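Plant pot on a painted table, rings keep coming back

posted May 15, 2023 in Home & Furniture

Got a light blue table upstairs by the railing, small flowering plant on it in a white pot. Every time I lift the pot theres a ring. Wiped with washing up liquid, goes, comes back after next watering. Table is a Jerkby, 60 quid second hand in April so not precious but I like the colour. Pot has no saucer, wont take one, bottom's too wide. Is it the paint or the pot? Dont want to sand the whole top.

Kellow
Pot. Unglazed underneath I bet, they sweat. Stick felt pads on or a cork mat. Done.

Derkska_Dave_no_more
Bit more to it. If the ring wipes off its limescale or feed, not damage. Half white vinegar half water, soft cloth, two mins, rinse, dry it properly. Try a corner first, some paints go dull. Then water the plant in the sink and let it drain before it goes back. Wouldn't use felt, it holds the wet. Clear rubber dots are better, the tiny sort. Also pick up dropped petals, pink ones can stain a pale top if they sit there damp. Had that on a Derkska shelf and never got it out.

original poster
Thanks both. Vinegar worked, ring gone, no dull patch. Dots orderd. Put it back for now with the other bits, will water in the sink from today.

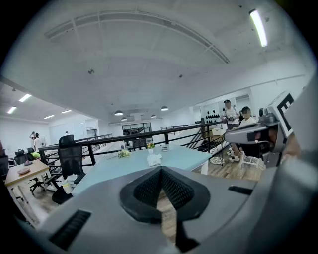
Kozłowski
Rubber dots left yellow marks on my white one after a summer, so shift the pot every week or so. Cork with a bit of foil under has been fine for me.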